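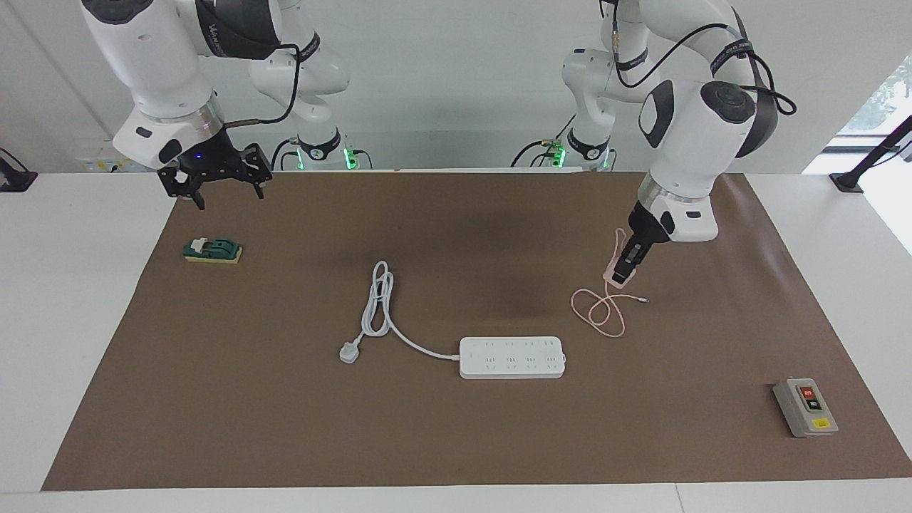 Cables, Week Two

I said last time I would write up the cable work once we had enough demonstrations to say anything about it. We have 60 now that I would keep, out of more than 200 recorded. Most of this post is about the ones I would not keep.

The setup is the same two-arm station we used for the cup and tray tasks. Two white arms at the back of the table, a parallel gripper on each, brown mat on top of the table. The operator stands across the room and moves a pair of small leader arms, and the big ones follow. All of the training data comes from that. We tried moving the arms directly by hand for a few days in August and gave it up for two-arm tasks. You need both hands to guide one arm well, and your body gets in front of the cameras.

The task family is called Varka in our folders. The name came from a street and has no meaning. There are four objects on the mat: a white power strip with its cord and plug, a thin pink cable, a knife-style switch on a yellow base, and a gray box with a red button and a black button. The full list of tasks is longer than what I will cover. The one I have spent the most time on is the pink cable. The left arm picks it up, the right arm takes the other part of it, and the two of them straighten it and lay it down beside the power strip.

Picking up the cable

A thin cable lying flat on a mat is a bad thing to grab with two flat fingers. If you come down too high, you close on air. If you come down too low, the fingertips press into the mat and the arm faults out. With the cups there was a lot of room for error, and I had gotten lazy about height. The first 31 demonstrations were nearly all thrown out because of this. In some the arm stopped, and in others the operator (me, mostly) went down, missed, went up, shifted over a little and went down again three or four times.

You might think the repeated tries would be useful, and for some tasks I do keep them. The trouble here was that they made up most of the data. A policy trained on that set learned to hover and peck. It would go down a little, come up, go down again, and it did this even when the cable was already between the fingers. I trained on it twice to make sure. Then I took those episodes out.

What fixed it was a change in how I pick the spot. I had been going for the nearest part of the cable. Now I look for a place where the cable crosses over itself, because the loop stands up from the mat a little there and the fingers have something to close on. It also means the gripper often comes up with a tangle hanging from it and not a clean single strand. For this task that is fine. The second arm deals with it.

The handover

The second arm has to find a piece of cable that is hanging in the air and moving. With the leader arms you don't feel anything. When I started I would bring the right gripper in fast, bump the loop, and then wait for the swinging to stop. The waiting is a problem in its own way. The recording has a stretch where both arms are still and nothing in the arm positions says when to start again. We have seen the trained policy freeze at that point and stay frozen.

So the rule now is that the free arm keeps moving. It comes in slowly from the side, gripper open and pointing down, and it should arrive when the cable has about settled. If it gets there early, slow down more, but don't park it. This takes practice. I was bad at it for two full sessions and then I was all right.

Rüdiger Böttcher, who came over from the Skosley lab to help with this, is much better than I am. He has a habit of lifting the first gripper a bit as the second one closes, so the cable runs down into the fingers by its own weight. I watched his recordings over again at half speed before I saw he was doing it. He said he didn't know he was. I do it too now, and I think about a third of the improvement in the last batch is from that one thing, though I haven't separated it out.

Mixing operators has a cost. His demonstrations are quicker than mine and he approaches from a different side. When I trained on both sets together the policy got worse at the approach than it was on either set alone. I have gone back to using his for the handover and asking everyone else to copy his approach side. There is a sheet taped to the leader station with the side written on it.

Resetting the mat

I underestimated how much the reset matters. After every episode someone has to put the objects back, and people put things back the same way every time without meaning to. When I plotted the starting position of the gray button box, it was in the same small patch at the lower right in almost every episode. The power strip was always close to the middle and lying crossways.

For the cable task that may not hurt much, since neither of those is being handled. It will hurt a lot when we get to the button presses. I wrote a short script that shows a rough layout on the screen before each episode, and you match it by eye. It adds time to each reset. People complained and then stopped complaining.

The power cord has its own version of this. It comes off the left end of the strip, and we leave it in a loose bundle. I had wanted to tie it, to keep it out of the way. Rüdiger said to leave it alone, on the grounds that any real bench would have a loose cord on it. He was right, but it did mean some episodes where the right arm caught a loop of the cord while reaching across. I kept two of those where the operator backed out cleanly. The others went in the bin.

The switch and the buttons

I have only done a few of these so I will be brief.

The button box is easy to press and hard to press well. It is not fixed to the mat, so if you come down off center it tips or slides. The instruction to operators is to close the gripper fully first and use the two fingertips together as one blunt point. Red first, then black. It is short, and you can collect a lot of them before anybody gets tired.

The knife switch is going to be harder. The lever is small and the base is light enough that pushing the lever pushes the whole thing across the mat. With two arms the obvious answer is to hold the base with one and move the lever with the other. I tried it and could do it maybe half the time. The base gives you very little to hold on to. A strip of tape under it would solve the sliding, but then we would be teaching the robot to work with taped-down switches, and the Fletbridge people have said plainly that theirs won't be. I have left it for now.

Notes for anyone doing the same kind of work

Clip your start and end. I had long stretches at the front of every recording where I was getting my hands settled on the leader arms. The policy learned to sit still.

Write down which operator did which episode. I didn't for the first week and had to guess from the way the arms moved.

Throw things out the same day. If you leave it you forget what went wrong, and then you keep a bad one because it looks fine on a quick pass.

Check the cables on the arms themselves. Ours drape along the upper segments, and in one session a loop worked its way around to where it tugged every time the wrist turned past a certain point. It took me most of an afternoon to figure out why the follower was lagging the leader. I now look them over before I start.

Take breaks. I do 3 blocks in a day and that is my limit. Past that my grip on the leader arms gets heavy and you can see it in the data.

What's next

I want another hundred or so of the cable task with the new reset script before I train again. Buschmann is lending us a second pair of leader arms, which are lighter, and I would like to know if the light ones make the height problem at the pickup better or worse. My guess is worse at first. After that it is the buttons, and then plugging things into the power strip, which I have been putting off. The plug has three pins and the sockets are small, and so far I have gotten it in twice by remote control, both times with the strip wedged against the other arm.

If you have done plug insertion with leader arms and no force feedback, please write to me. I would like to hear how you held the strip.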